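Teaching sessions at Candier - questions we keep getting

Last tidied up in April. If your question isn't on here ask at the desk, or use the form at the bottom of the sign-up page.

What is this, in one line?

You do a household or workshop job by hand, holding the gripper. We record it. A robot learns from the recordings. Paid per session.

Do I need to know about robots?

No. Useful if you've done the actual job before (wiping, folding, stacking, sorting leads). More useful than any engineering.

Hand-held or remote, which one will I get?

Depends on the week. Hand-held: you carry the gripper and squeeze the handle to close the fingers. Remote: you sit at the Tillis station, move two small arms and the big ones copy. Most new people start hand-held. Quicker to pick up, half an hour usually does it.

Can I ask for remote?

Yes, put it in the notes box. No promises. There's a short practice first, pegs in and out of a board. Dull but you need it.

How many goes at one task?

100 for a normal task, split over several people. The long ones go over 1000 and run for weeks. You won't be doing all of those yourself.

What counts as one go?

Press to start, do the job, put things back down, press to stop. If you forget to press stop, press it when you remember and mark it bad. We trim what we can.

I dropped something halfway. Start again?

No, carry on if it's safe. Pick it up with the gripper, not your other hand, and finish. Recoveries are good data, the robot is going to drop things too. Only scrap it if something broke or you had to walk off.

How fast should I go?

Slower than you think, but don't stop dead between moves. Normal kitchen speed minus a bit. The remote arms lag slightly, so wait for them to catch up befor you close the fingers.

Can I use my free hand?

Only if the task card says two hands. Otherwise keep it out of the way. Behind your back is fine, people do get used to it.

Does the camera see my face?

It points down past the fingers so mostly no. Mirrors and shiny things are the exception. See further down. Any clip with a face in gets blurred or binned before it leaves the building.

Do I tidy the table first?

No!! Leave it. Tables at home have cables and papers on them, the robot has to cope. Clear away only drinks and anything sharp that isn't on the card.

What does "drift" mean on the screen?

The tracker has lost track of where the gripper is. Hold still, point at something with plenty of detail on it, wait for green. If it drifts three times running, stop and call someone over.

What is task 229 and why does everyone moan about it?

Shiny metal. Awkward for tracking, awkward for depth. Fair enough to moan. Notes from the team doing it:
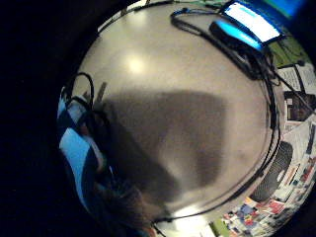 Zarevside, April

Polished metal up close, it takes up most of the view and throws back a big dark blurry shape and a bright spot from the overhead light. The tracker can't use any of that. What it can use is round the edge: cables, striped cloth, all the coloured papers over on the right. So keep some of the edge in view. Come in from the side if you can and don't hover over the middle. If the reflection fills everything, back off, let it settle, go in again. Cables near the rim stay put unless the card says move them.

Can I swap out of 229?

Yes. Tell the desk before you start, not after a dozen goes please.

Which gripper fingers do I use?

Soft grey pads for most things. The Donati fingers (narrow ones, in the drawer under the charger) for leads, connectors, paper. Card tells you. Wipe them after, with the dry cloth.

My wrist hurts.

Stop. Ten minutes off, it still counts as paid time. If it hurts the next day as well, let us know and we'll move you to remote or give you a lighter job.

How long is a session?

Two hours with a break in the middle. Room 42, up the back stairs, door sticks so push.

When do I get paid?

End of the month, if your sheet is in. No sheet no pay, sorry. Bad goes are paid the same as good ones so plaese mark them truthfully.

Can I see the robot do my task?

Sometimes. Trial runs are put up on the board outside the room, come and watch. Stay behind the yellow line. It might not work the first few times, or at all.

Can I bring a friend?

To sign up, yes. To sit and watch you, no, there isn't a spare chair.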